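Badthorpe patch 2.7 rebuilds save system and adds shared homesteads

The update arrives in July on PC and consoles, with a public test branch open now
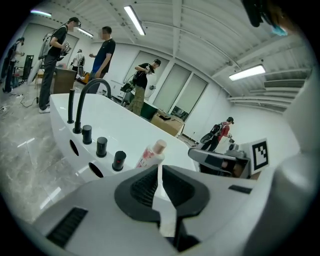

A glossy white freestanding tub with a matte black gooseneck faucet.

Sesarik has published the full notes for the next patch to Badthorpe, its survival and settlement game, and the largest item is a replacement for the save system that has been in place since early access. Patch 2.7 also adds shared homesteads, a revised weather model and a long list of fixes.

At present, Badthorpe writes the entire world state to a single file each time a player sleeps or quits. On older settlements that file grows large enough to cause a visible stall, and an interrupted write can leave it unreadable. The new system divides the map into regions and writes only those that have changed. Each region keeps its two previous versions, and the game will fall back to an older one if the newest fails its integrity check.

"The old format was written for a map a quarter of this size," lead engineer Kiprono Mohamedi wrote in the notes. "We kept extending it, and by the time the river valley went in we were spending more time on save bugs than on the valley."

Existing saves will be converted the first time they are loaded. Conversion is one-way, and a converted save can't be opened in an earlier build. The game will make a backup copy before it starts, but Sesarik recommends that players on the test branch make their own as well. Console players will need enough free storage to hold both copies while the conversion runs.

Shared homesteads are the main gameplay addition. Up to four players can now hold joint ownership of a plot, with separate permissions for building, storage, livestock and demolition. Until now a plot belonged to the host, and guests lost access to anything they had built once the host logged off. Under the new rules, a homestead stays open as long as one owner is online, and its crops and animals are simulated at a reduced rate when everyone is away.

Permissions can be changed at any time from the ledger inside the house. Removing an owner requires the agreement of the others, or a period of 12 in-game days without that player signing in. Items in a removed owner's personal chest are sent to the post office, where they can be collected without charge.

The weather changes are smaller but will affect most players. Rain, frost and wind are now calculated by region, so a storm on the coast no longer waters fields in the hills. Frost damage has been reduced for root crops and increased for fruit trees. Greenhouses hold heat according to the number of glazed walls, and a heater placed in an unroofed building will no longer warm it.

Designer Lilian Gachanja wrote that the previous model let players "treat one rain barrel as a weather forecast for the whole map", and that crop prices at the market have been adjusted to suit. Grain sells for slightly less in the valley and slightly more on the coast.

The fixes section runs to 153 entries. Among them:

Furniture placed on a rug no longer sinks when the rug is moved.
Goats can't path through closed gates when the frame rate drops below 30.
The quest "A Letter for Odera" completes correctly if the letter is delivered at night.
Controller vibration now respects the accessibility setting.
Indoor lamps keep their colour after a reload.
Fishing lines no longer stay attached to players who fast travel.

Mod support is also affected. Disex, the community mod loader, reads the old save format directly and won't work with the new one. Its maintainer, Josphat Wanyama, said on the project's page that a compatible version is in testing and that mods which only add items or textures should need no changes. Mods that store their own data in the world file will have to be updated by their authors. Sesarik has released documentation for the region format and says it won't change again during the 2.x series.

The test branch can be selected from the beta menu on PC. It supports multiplayer only with others on the same branch, and achievements are turned off. Shared homesteads created there will carry over to the release build, though Sesarik says permissions may be reset to their defaults.

Two known issues remain. Converting a save with more than seven settlements can take several minutes, during which the progress bar doesn't move, and splitscreen players may see the wrong owner name on a shared plot. Sesarik says both will be fixed before release.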